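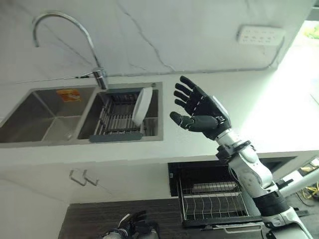
Notes > Work > Kitchen trial

Washing up at Vernbridge, month four
October. Posted by the site services desk

The Bamex unit has been on the kitchen rota at Vernbridge since early summer, and I have been asked often enough what it does all day that I would like one page to point people to.

Its task list is short. It clears plates and mugs from the drying rack, loads the lower rack of the dishwasher, unloads it after the cycle and stacks the plates on the counter. It does not do knives, anything made of glass, or pans with food burnt on. Those stay with the two kitchen assistants on each shift. On a normal day the building puts nearly 200 items through the kitchen, and the assistants still handle more than half of them.

Plates are the easy case. The hand comes in with the palm open, closes on the rim with the thumb on one face and the fingers on the other, and lifts. The difficulty is the angle. A plate standing upright is a good target from the side and a poor one from the front, where there is very little to see except an edge. We now ask people to leave plates in the rack with space between them. Two plates leaning on each other are usually picked up as one object, and the lower one then gets dropped or dragged.

Mugs are worse. Handles point in every direction, and the grip planner prefers the body of the mug, which is fine until the mug is wider than the hand likes. The Hägglund mugs we bought as a job lot are just over that limit. They have been moved to the upper floor.

Dishwasher loading took the most work. The tines are close together and the rack moves if it is pushed, so the unit has to place a plate without leaning on anything. The first settings gave us a cycle of 101 seconds per plate. It is now down to 30, mostly because we stopped it returning to its rest position after every item. An assistant loading by hand is still a good deal quicker than that. The unit makes up for it by running through the afternoon, when the kitchen used to fill up.

The changes to the job are less tidy. When the trial was announced, the talk in the kitchen was about hours. Hours have not been cut, and the agreement that they will not be cut runs until spring. After that I do not know, and I have said so to anyone who has asked me. What has changed is the content of the shift. There is less standing at the sink. There is more wiping down, more stock work, and a new duty called attending, which means being close enough to press stop.

Attending is the part people dislike. It needs attention but very little movement, and it is hard to do anything else properly at the same time. One assistant told me it was like minding a kettle for three hours. We have since limited it to 40 minutes at a stretch, on a swap, and complaints have dropped. Stops have also dropped, to 7 in the last month, and most of those were for a person reaching across the arm to get at the tap.

Reaching across is a layout problem. The sink and dishwasher were fitted for someone who can step aside, and with the dishwasher door down there is little room left for feet. Cables on the floor do not help. The next job is to get the supply run along the wall.

Pay is under review. Clearing a fault and restarting the unit is a skilled task, and the current grade does not mention it. The Nostitz site added a small allowance for the same work. I have put their wording forward for ours.

The upper rack comes next, if the wrist can be made to turn far enough. Bowls are not planned yet.

Related posts
Labelling the cupboards, part two
What the Nostitz rota looks like
Dishwasher salt and other recurring orders
Why the lift was out for so long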